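About Us

Rarnon is a small company which teaches robots by hand. We say "by hand" because it is the most correct way to describe our work. A person holds and moves a pair of control arms, the robot arms follow the same movement, and we record everything. Later this recording is used to train a program, and the program tries to do the task alone. Between these two moments there is a lot of patience, and this patience is what our customers pay for.

How we started

The company was founded by Gaurav Prajapati and Musyoka Mabula. They met at Baumgart, a packaging firm where both of them were working in the maintenance department. At that time each new product on the line needed a new program, and each new program needed several weeks. Gaurav had the opinion that a worker who knows the movement should be able to show it directly to the machine. Musyoka had the opinion that this would never work with soft or round things. They made a test with tea bags and two used arms in Musyoka's garage, and the result was somewhere in the middle between the two opinions. It was good enough to leave Baumgart and open a company.

In the first year we had one workspace and one customer. Today we are 13 people and we have five workspaces, all in the same hall on the ground floor. Since July we have also a second room for repair, where motors are changed and cables are checked.

What we do

Our customers send us a task, or sometimes only a wish. We turn it into something that can be shown many times in the same manner. For a usual task we record 400 demonstrations. Each one is watched again by a second person before it is accepted, and the ones with a mistake are put in a separate folder. We do not delete them. A robot which has to recover from a bad grip can learn something from a bad grip, if it is marked clearly.

The people who move the arms are called operators. We do not ask for a technical education. Our operators were before this tailors, dental assistants, a baker and one teacher of piano. New operators train for 64 hours on simple objects before they record for a customer. In the first days almost everybody moves too fast, and also everybody holds the breath. It becomes better.

We have two ways of working:

Direct showing. The operator stands beside the robot and guides the arm with the hands. We use this for slow tasks with one arm.

Remote control. The operator sits at a small desk and holds two control arms, one for left and one for right. The robot arms in the workspace copy the movement. We use this for all tasks with two arms, and it is today the biggest part of our work.

Our workspaces

Visitors are often surprised that our workspaces are colorful. We paint the walls and we change the decoration between projects. A robot that has seen only a gray wall can become confused in front of a different wall, so we prefer to give it clouds, stars, trees and many other backgrounds — and the operators like it too. The objects are normal things from the house and the garden, for example funnels and watering cans. They come in shapes that are not easy to hold, and this is exactly why we choose them.

Fasitz and Unia

Fasitz is our own recording software. It saves the position of both arms together with the video, and it lets the operator stop with a foot pedal when something goes wrong. Unia is our training course for schools and small workshops. In this course the participants show one task to a robot from beginning to end, and they take their recordings home with them.

Visit us

We are happy to receive visitors, also without a project. Please write some days before, so that one workspace is free and an operator has time for you. You can try the control arms yourself. Long sleeves should be rolled up, and rings should be taken off.

Comments

pmk_garden: I did the Unia course with my daughter. She was much better than me with the left arm. Very friendly people.

Tobiasz: Is it possible to use Fasitz with only one arm? I did not find it on the page.

Rarnon team, 11/08/2022: Yes, it is possible. You choose "single arm" when you open a new project.

L. Weir: Nice to read that you keep the failed ones. We threw ours away and I regret it now.
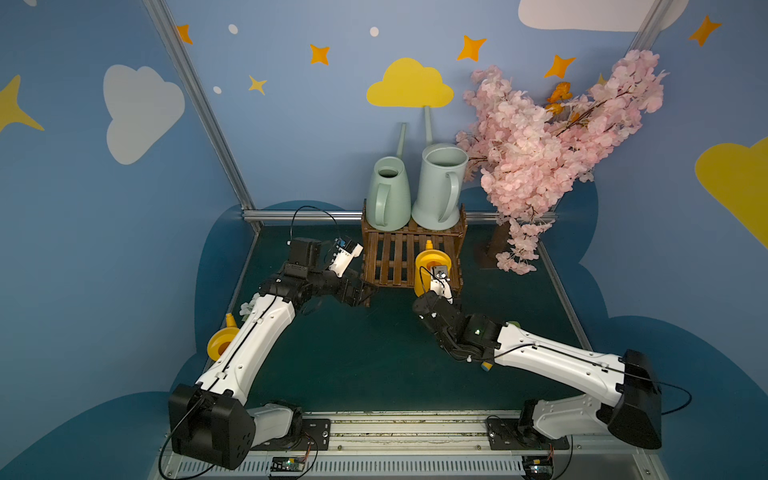

One of our two-arm workspaces, with a funnel in the right gripper and the watering cans on their crate.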